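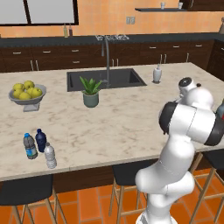 Wesik to open kitchen worktop showroom in Gullomel

August 12, 2024 – Worktop supplier Wesik will open a showroom in Gullomel next month, its first outside Kitau. The shop takes over the ground floor of the former Vrettos furniture store and will show 43 stone and stone-effect surfaces, nine of them new to the range.

Customers will be able to see full-length worktops next to sinks, taps and cupboard doors. Small samples can be borrowed free of charge and kept for up to four days. Wesik asks for a deposit on larger pieces, refunded when they come back. 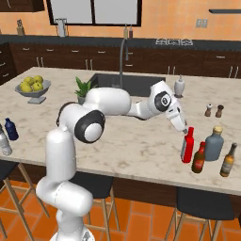 Fitting will be handled by the company's own teams, as it is in Kitau. A measuring visit is included in the price of every order, and so is the removal of the old worktop. Sink and hob cut-outs are made in the workshop before delivery. Orders with an upstand or a matching windowsill may take longer, and the date will be confirmed in writing.

Most of the new surfaces are pale, with grey or sandy veining. Wesik began testing them in June for marks left by oil, vinegar, red wine and coffee. The results for each surface will be on display in the showroom, along with the care sheet that goes out with every order.

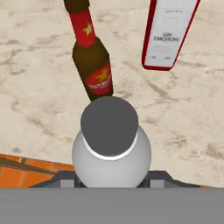 The showroom will also sell offcuts suitable for shelves, hearths and pastry boards. These are priced by size and cannot be reserved by telephone.

Parking for customers is at the rear of the building, with step-free entry from the yard.
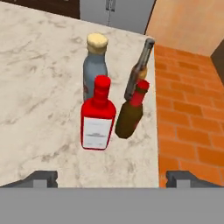
Vrettos said it was pleased the building would stay in use as a shop for the home, and that its remaining furniture orders would be delivered from Kitau as agreed.

Measuring visits in the Gullomel area can be booked now through the Kitau office.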